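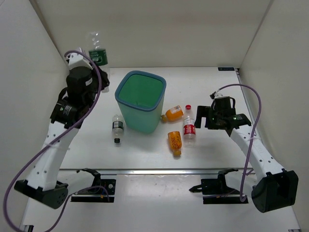

How Do Robots Learn to Pick Up Trash?

Picking up an empty bottle is easy for you. You look at it, you reach out, and your hand closes around it. You have been doing things like this since you were a baby, so you don't have to think about the steps.

A robot arm has to get every one of those steps from somewhere. In this article you will find out how the robotics club at Robichaud School in Flestport teaches its arms to clear bottles off a table and put them in a bin. The club is getting ready for the Dridis Cleanup Contest. Students can join the club when they are 9.

What is a robot arm?

A robot arm is a machine that can bend and turn in different places, a little like your own arm. The places where it bends are called joints. The stiff parts between the joints are called links.

Touch your shoulder, then your elbow, then your wrist. Those are joints. The bone between your shoulder and elbow does the job of a link. On the club's arms the links are white and the big joints are black, so it is easy to tell which is which.

Inside each joint is a motor. A motor turns electricity into movement. When the motor in the elbow turns, everything past the elbow moves too. Try this yourself. Keep your shoulder still and bend only your elbow. Your hand moves a long way, even though you used just one joint.

Purple cables run along the arms. Cables carry power and messages between the parts of a robot. They need some slack, or extra length, so that the arm can stretch out without pulling on them. If a cable hangs too loosely, though, it can get caught on something. The club fastens them to the links with ties.

What does the hand do?

The part at the end of the arm is called a gripper. The club's grippers have fingers that close together to hold something. They can't wiggle the way yours do. They open and they close.

That means the gripper has to be in the right place before it closes. If it is too far to one side, one finger hits the bottle first and the bottle rolls away. If it is too high, the fingers close on air. If it is too low, they bump into the table.

Squeezing is another problem. An empty plastic bottle is soft in the middle. With too much squeeze, it bends and may pop out of the fingers. With too little, it slides down and falls. The students try different amounts and write down what happened each time.

The bottle problem

You might think that all bottles are the same to a robot. They aren't. The club practices with clear bottles and orange bottles, and with small ones and bigger ones. Each kind is hard in its own way.

Clear plastic is tricky because light goes through it. You can see the white table through the bottle, and a computer looking at a picture of it may have trouble finding the edges. The label and the cap help. A bright red cap on a white table is easy to spot.

Orange bottles stand out better, but the cap on an orange bottle may be close to the same color as the rest of it. The computer might find the bottle and still not know which end is which.

Then there is the way the bottle is lying. The fingers should go across a bottle, one on each side. Put a pencil on your desk and pick it up with your thumb and one finger. Now turn the pencil to point a different way and pick it up again. Did you notice your wrist turn? A robot has to turn its wrist too. When the students set up the table, they point the bottles in different directions on purpose.

Why are there walls?

The practice table is white and has plain, pale walls at the back and on both sides. There are no posters on them. A plain background makes it easier for a computer to tell what is a bottle and what isn't.

The walls also mark the work area. There is a rule in the club that hands stay out of the work area when the power is on. If a bottle rolls somewhere it shouldn't, you say "stop," wait for the person at the switch to say "off," and then reach in.

Teaching by showing

There is more than one way to get a robot to do a job. One way is to write a list of instructions, called a program. A program might say: move left, go down, close the fingers, go up. This works well if the bottle is always in the same spot. Move the bottle over by the width of your hand and the arm will go down on the bare table.

The club uses a different way. A student guides the arms through the whole job, and the computer saves every movement along with pictures of the table. One turn through the job is called a demonstration. After each demonstration, the bottles are laid out again in new places and another student takes a turn.

The computer then looks for patterns in all of the demonstrations. It tries to work out how the arms should move when the table looks a certain way. This is called machine learning. It takes a lot of demonstrations, and some of them have to be thrown away. If a student drops a bottle or gets stuck halfway, the computer could learn that too.

"The younger kids are sometimes better at it," says Xiomara Pruitt, who runs the club. "The older ones rush. I ask them to move like they're carrying soup."

Two arms, one bin

The club uses two arms because one arm can't reach every part of the table well. The left arm takes bottles on the left side, and the right arm takes bottles on the right. The green bin stands between them with its opening facing up.

Sharing a bin takes some planning. If both arms go to it at the same moment, the grippers can bump. When the students guide the arms, one arm waits with its fingers open while the other finishes. They want the computer to learn the waiting as well.

A long bottle with a red cap is a good example of a job for the right arm. It lies on the right side of the bin, front to back, so the gripper comes in over the middle of it. The small bottle with the black cap, on the other side of the bin, is a job for the left arm.
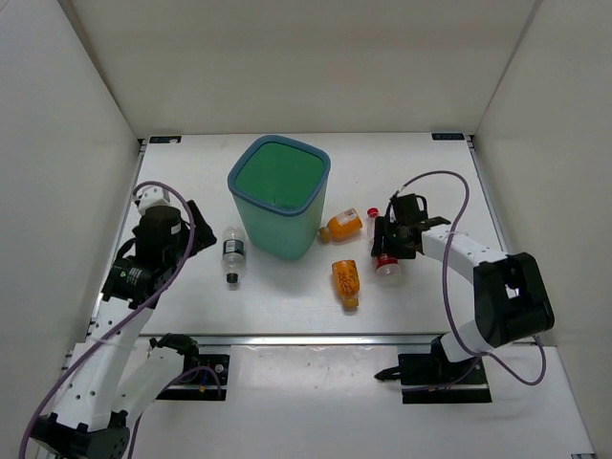

What happens at the contest?

The Dridis Cleanup Contest is for school teams. Each team brings its own robot, and the judges bring the bottles. The teams don't get to see the bottles first.

A judge lays out 5 bottles. The robot has to put them in the bin with no help from the students. A bottle counts only if it ends up all the way inside. If it lands on the rim and falls out, there are no points for it. If an arm knocks the bin over, the turn is finished.

The club first entered in April 2019 with a single arm. It got one bottle into the bin and pushed another off the table. The team from Enley won that year. In November the students took the old arm apart and used what they could for spare parts.

Now they test in sets of 20 tries. After each set they mark down how many bottles went in and what went wrong with the others. Bottles lying very close to the bin are the hardest at the moment. The fingers need space on both sides of the bottle, and the bin gets in the way.

Try it yourself

You can be the robot. You will need a friend, an empty plastic bottle, a bin, a scarf, and a pair of kitchen tongs.

1. Lay the bottle on a table and put the bin next to it.
2. Tie the scarf over your eyes and hold the tongs in one hand.
3. Ask your friend to tell you how to move. Your friend may only say left, right, forward, back, up, down, turn, open, and close.
4. Try to get the bottle into the bin.
5. Trade places and move the bottle before you start again.

Did your friend say "left" when you needed to go right? That happens a lot when you are facing each other. Try standing side by side and see if it goes faster.

Words to know

Joint: a place where a robot arm bends or turns.

Link: a stiff part between two joints.

Motor: a machine that turns electricity into movement.

Gripper: the part of a robot arm that holds things.

Program: a list of instructions for a computer.

Demonstration: showing someone, or a robot, how a job is done.

Machine learning: when a computer finds patterns in examples and uses them to decide what to do.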